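About Whitfield Language School

Whitfield is a small evening and weekend language school on the second floor of the old Gumel building. We teach adults, mostly people who work during the day and need a second language for their job, for family or for a move abroad. We have been open since August 2001.

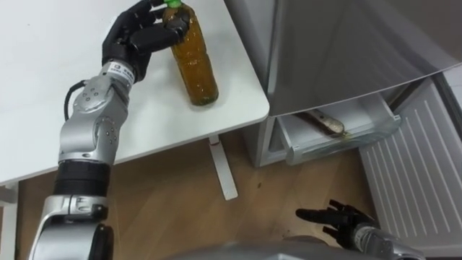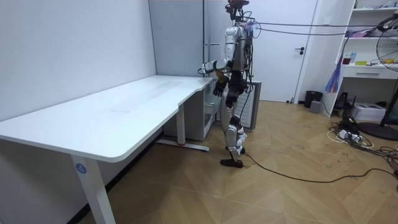
A hand at the bottle, and the room with the long white desk.

What we teach

We offer Ukrainian, Polish, Spanish, French and English as a second language. Spanish and English run at every level from beginner to advanced. The other languages depend on enrollment, and a level opens once there are enough students to fill half a class. If your level is not open, we keep your name on a list and write to you when it is.

Each course lasts 18 weeks. Classes meet twice a week for 90 minutes. The largest class we allow is 12 students, and we do not add chairs for latecomers.

How the school started

The school was started by Tamara Yatsenko, who had been giving private Ukrainian lessons at her kitchen table. When she had more students than evenings, she rented one room from the owners of the Gumel building and put up a notice at the library. The first group had seven people in it, and two of them later came back to teach with us.

Jean Mackay joined the next year to set up the French program. She wrote the placement test we still use, with some changes to the listening section. Tamara is now the director and teaches one Ukrainian class each term. Jean is head of studies and is the person to write to with any question about levels, homework or changing groups.

Our teachers

We have 22 teachers. All of them have taught adults for at least two years before they come to us. Some grew up with the language they teach and some learned it later in life, and students tell us they like having both during a course. New teachers sit in on classes for a month before they take their own group.

How a class works

Most of the class time is spent talking. Grammar is explained in English at the lower levels and in the language itself from the intermediate level up. Homework takes two hours a week on average. It is checked and handed back at the next class.

There is a short written test in the middle of the term and a longer one at the end, with a ten-minute conversation. Students who need a certificate for an employer can ask for one at the office. Attendance is listed on it.

Library and conversation evenings

The school library has 300 books, mainly novels, readers and dictionaries. Current students may borrow two at a time for up to three weeks. Conversation evenings are free and open to former students as well. The dates are posted by the office door.

Fees and registration

Fees are charged by the term and can be paid in two parts. Materials are included, apart from the main textbook. If you cancel before the second class, we return the full amount.

New students take the placement test before they register, unless they are complete beginners. The test takes 40 minutes and can be done at the office on any evening we are open.

Page updated 2019-01-17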